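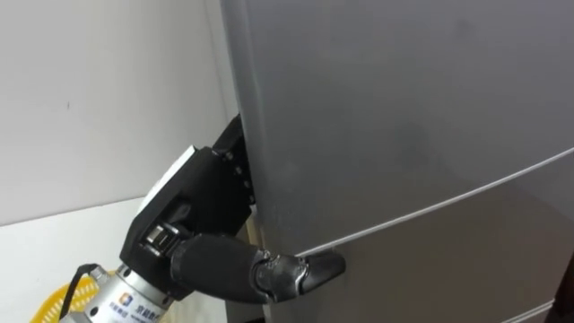

Student Organization Leadership
Handout 5: Officer Elections and the Handover Period

Instructor: Aleksandra Sikora
Revised January 22, 2019

Purpose of this session

Every recognized student organization at Guthrie is required to hold officer elections once per academic year. This handout covers notice, nominations, voting, and the transfer of duties to incoming officers. Students should read it together with their own organization's constitution. Where the two differ, the constitution governs, provided it has been approved by the Office of Student Life.

1. Notice of election

Written notice must reach all members at least two weeks before the vote. The notice states the place and time of the meeting, the positions to be filled, and the name of the person receiving nominations. A notice posted only on social media does not meet the requirement. Most organizations use their Juvitz mailing list, and a copy of the message should be kept with the minutes.

2. Nominations

A member may be nominated by any other member or may self-nominate. The nominee must accept in writing before the close of nominations. Nominations from the floor are allowed only if the constitution says so. A member may be nominated for more than one position but may hold only one of the three required offices (president, secretary, finance officer) at the same time.

3. Conduct of the vote

Voting is by secret ballot, including where a position is uncontested. The presiding officer may not be a candidate. If the sitting president is running again, another member takes the chair for the whole of the election — not merely for the one contest.

Quorum is set by each constitution. Absentee ballots are accepted where permitted and must be sealed until the count. Two tellers count the ballots separately and compare totals. In the event of a tie, a second ballot is held between the tied candidates only.

4. Case for discussion: the Farkness Debating Society

The society has 256 names on its mailing list. Its constitution sets quorum at one quarter of "active members" but does not define the term. Fewer than forty people attended the annual meeting. Evander Gunn was elected president, and a losing candidate challenged the result.

Consider how "active member" might reasonably be read, who should decide the question, and whether the outgoing officers may continue to act in the meantime. Draft a one-paragraph amendment that would have prevented the dispute.

5. Handover

Newly elected officers take up their duties in May. During the handover period, outgoing officers remain responsible for spending and room bookings. The following should be transferred in person:

Signed minutes and the current constitution
Account passwords and the Wistier booking login
Bank signature forms
Keys and storage inventory

The bank forms take the longest to process and should be started first.

Reading for next session

Course packet, section 3, on amending a constitution. Bring a copy of your own organization's amendment clause. Written responses to the Farkness case are collected at the start of class.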